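The Bars Are Lying to Me Again

My phone company believes I have excellent coverage. It has a map that says so. The map is a deep, confident purple from one side of our valley to the other, and my house sits in the middle of the purple like a raisin in a cake. I have studied that map many times, mostly while standing on a tree stump at the end of the yard, which is the only spot on the property where the map will load.

We moved out here in May. I asked the sensible questions about the well and the roof, and I asked the seller whether cell service was okay. She said "Oh, you get used to it," and I heard a yes. I'd like to go back and have a word with that version of me, but I couldn't call him anyway.

My carrier is Inmont. I have been with them for nine years, a longer run than any job I've had, and in the city I never once thought about them. You don't think about a phone company that works. Now I think about Inmont while I'm brushing my teeth. The phone shows two bars in the kitchen, and for the first few weeks I took those bars at their word. I would dial, hear it ring, hear my sister say hello, and then hear her say hello several more times with growing irritation. She could hear nothing. From her end, I had become a heavy breather.

So I called support. (From the stump.) The first person I got was very kind and had me restart the phone, which hung up on her. The second person had me take out the SIM card and put it back in, and you can guess how that conversation ended too. On the third try I got a man who let me finish a sentence. He looked up my address and told me, with real pleasure, that I was in an area of strong outdoor coverage.

"I'm indoors," I said.

"Right," he said. "That wouldn't be included."

I went back to the map that evening and there it was, in gray type under the legend. The purple is for outdoor use. There is a separate setting for indoor coverage, and when you click on it most of our valley turns white. 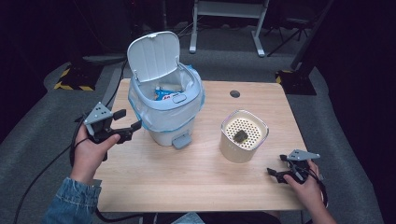

My neighbor up the hill, Branwen Rees, has lived here long enough to have opinions about every tower in the county. According to her, the one we're all supposed to be using is over behind the Gumede ridge, and it was put up to cover the highway. It does a wonderful job on the highway. People drive past at 80 miles an hour having crystal clear conversations about what to pick up for dinner. The signal then comes over the top of the ridge, gets a look at us, and keeps going. Branwen keeps a landline and an answering machine with an actual tape in it, and I used to think that was charming. Now I'm jealous.

I did what you're supposed to do and looked at switching. The other choice out here is Clusteck, whose map is orange. Their store in town is run by Tumelo Tshabalala, and I want to be fair to him, because he's the only person in this whole business who has told me the truth without being asked twice. I gave him my address. He made a face. He said they rent space on the same tower, so I'd be paying a different company to not reach my kitchen. Then he sold me a prepaid SIM so I could find out for myself, and I suppose that's how he stays open.

I tried it for a month. Clusteck gave me three bars where Inmont gave me two, and not one more completed phone call. I have concluded that bars are decorative. Every phone maker gets to decide what a bar means, and apparently there's no rule about it, so the little staircase in the corner of your screen is closer to a mood ring than a measurement. If you dig through the settings on most phones you can find the real signal number. It's a negative number, and the closer it gets to zero, the better. Mine is nowhere near zero.

What finally helped was Wi-Fi calling, and I know that half of you have been yelling this at the screen since the second paragraph. Yes. I had it switched off. I'd assumed it was one of those features that cost extra, because in my experience anything useful does. It was sitting three menus deep, free, and it took less time to turn on than it took to find. My calls now go out over the home internet, and my sister can hear me all the way to the end of a sentence. She has mixed feelings.

Before I found that toggle, I should admit, I spent $623 on a signal booster. It's a Brurnach, it has an antenna for the roof and a box for the inside, and it does precisely what the package promises, in that it takes whatever signal you have and makes it stronger. I didn't have any. Sheyla Huanca from down the road came over to help me mount the antenna, and we moved it to almost every corner of the roof while I shouted numbers up to her through the bathroom window. The best reading we got was on the side facing the ridge, and it improved the kitchen by enough to receive a text message from Inmont asking me to rate my recent support call.

The catch with Wi-Fi calling is the power. When the power goes out, the router goes with it, and when the router goes, so does the phone. We lost power twice over the winter. The second time it was out until well after dark, and I walked to the stump with a flashlight to report it. The recording thanked me for my patience and told me I could get faster service online.

I've since put the router on a battery backup, the kind people buy for their desktop computers. I haven't had a chance to test it, as the lights have stayed on ever since I plugged it in.

There was a public meeting about a new tower last month, over at the school. The room split neatly between people who want better service and people who don't want to look at a tower, and a fair number seemed to be in both camps. I raised my hand and asked whether the indoor map could be the one they show first. The man from Inmont said that was great feedback and wrote something down. He also gave me a card with his direct number on it, so I've been calling it. It goes to voicemail, but the line is very clear.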